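How do police find out who did it?

When a serious crime happens, such as someone being badly hurt or killed, the police have to work out what took place and who was responsible. This job is called an investigation. It can take days, months or years.

Step 1: Keeping people out

The first officers to arrive help anyone who is injured. Then they put tape around the area. The place inside the tape is called a crime scene. Each person who goes in has to sign a list with the time they entered and the time they left. In the Rukolton case, which was solved in February after a long search, the list had 152 entries on it.

Step 2: Looking for evidence

Evidence is anything that helps to show what happened. It can be a footprint, a fingerprint, a hair or a message on a phone. Officers wear gloves and paper suits so that they do not leave marks of their own. Each item goes into a separate bag with a label. The label gives the place, the time and the name of the person who picked the item up.
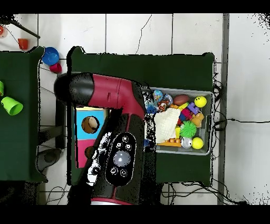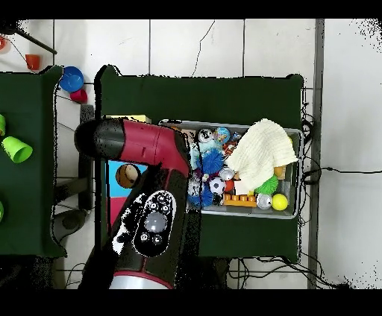

Step 3: Talking to witnesses

A witness is a person who saw or heard something. Witnesses are spoken to one at a time. If they talked together first, one person's memory could change another's – this happens even when everybody is trying to tell the truth.

Children can be witnesses too. A specially trained officer talks to them in a quiet room, and the talk is usually recorded. Andri Aebischer, who trained officers in Drurnetov, tells them to ask "What happened next?" and then wait. A question such as "Was the car red?" puts an idea into the witness's head.

Step 4: Checking

Detectives compare what people say with the evidence. In the Rukolton case, two witnesses gave different times for the same loud noise. A shop till showed which time was right. Detective Urs Prantl and his team read through 200 statements before they made an arrest.

What is a suspect?

A suspect is someone the police think may have committed the crime. Being a suspect does not mean that a person is guilty. Only a court can decide that. This is why news reports use words such as "alleged", which means that something has been said but has not been proved.

Words to know

Arrest – when the police hold someone by law.
Motive – the reason a person may have had for doing something.
Statement – a written or recorded account of what a person knows.
Unidentified – when the police do not yet know who someone is.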